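**Haushaltsrobotik, Sitzung 8 - Können Maschinen schon aufräumen?**

Schön, dass Sie wieder dabei sind! Wir bleiben heute beim Textil, und zwar bei einer Arbeit, über die man zu Hause kaum nachdenkt: etwas Weiches anfassen und festhalten. Starre Teile sind in der Werkhalle längst Alltag, ein Stück Stoff dagegen ändert mit jedem Griff seine Form. 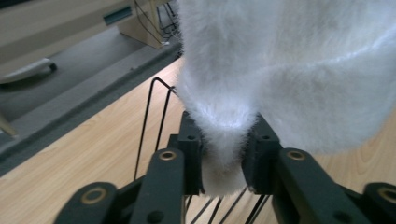 *Langfloriger weißer Stoff, am unteren Zipfel zwischen zwei Greiferbacken geklemmt.*

Achten Sie bitte darauf, wie schmal der Flor zwischen den Backen wird - und überlegen Sie, was eine Kamera von den Falten darüber noch erfassen kann. Meine Antwort auf die Titelfrage lautet: in Teilen ja, verlässlich noch lange nicht.

Bis zum nächsten Mal lesen Sie bitte im Itico-Skript die ersten 20 Seiten.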